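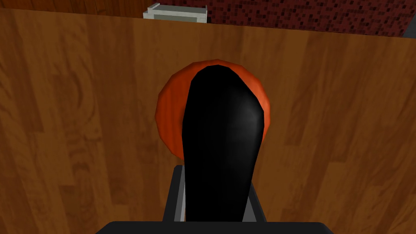
Marmalade season, a little early

Well, I've gone and done it again. I went into Olivares on Monday for milk and came out with a crate of oranges that I could barely get into the trunk. They were marked down, the bottom layer was a bit soft, and I have no self-control when it comes to citrus. So this month's kitchen corner is all about marmalade, whether you like it or not!

I know October isn't when you're supposed to make it. My aunt would only ever do it in January, with the bitter oranges, and she had strong feelings about people who used the sweet kind. But sweet oranges work fine if you add lemons. I use 2 lemons to each batch and put all the pith and seeds in a little muslin bag, because that's where most of the set comes from. Squeeze the bag hard at the end (use tongs, I have the scar to prove it) and you'll get a cloudy, slippery juice that goes straight back in the pot.

For one batch I use 700 grams of oranges. Yes, I weigh in grams, blame the old scale I inherited, the pounds side of the dial is rubbed away. Slice the peel as thin as you can stand to, cover everything with water and leave it overnight. Next day simmer it until a piece of peel squashes between your fingers, and only then add the sugar. I got impatient one year and put the sugar in early, and we had chewy strips like bootlaces in every jar. My brother still brings it up.

A few of you wrote in after the plum jam item asking about jars. I've tried all sorts. The Mistov ones have a nice wide neck and I'm fond of them, though the lids are getting hard to find in town. Cempaka Osman emailed to say she saves every pickle jar that comes through her house and just buys new lids, and I think she's got the right idea. Do sniff the old lids before you reuse them for anything, even dry beans. Dill stays forever.

Cempaka also sent a tip I hadn't heard before: a spoonful of grated fresh ginger in the last few minutes of boiling. I tried it in my second batch and oh my goodness. I've been eating it on toast, on yogurt, and once (all right, twice) off the spoon standing at the counter in my robe. She says it's good brushed on a ham too, so that's next.

What I haven't solved is the floating peel. Half my jars have all the good stuff crowded at the top and clear jelly underneath. I let the pot stand for a while before filling and it helped some, but if you have a better trick please send it along. Same goes for getting burnt sugar off the bottom of a pan, and that one's a little more urgent.

The swap table will be back at the Plavera Street hall this month, doors at 10 in the morning. Last fall we had 29 jars on it before the coffee was even ready, and I went home with a green tomato chutney I still think about. Bring whatever you've got, put a label on it with what's inside, and take home something you didn't make. I'll be the one with far too much marmalade.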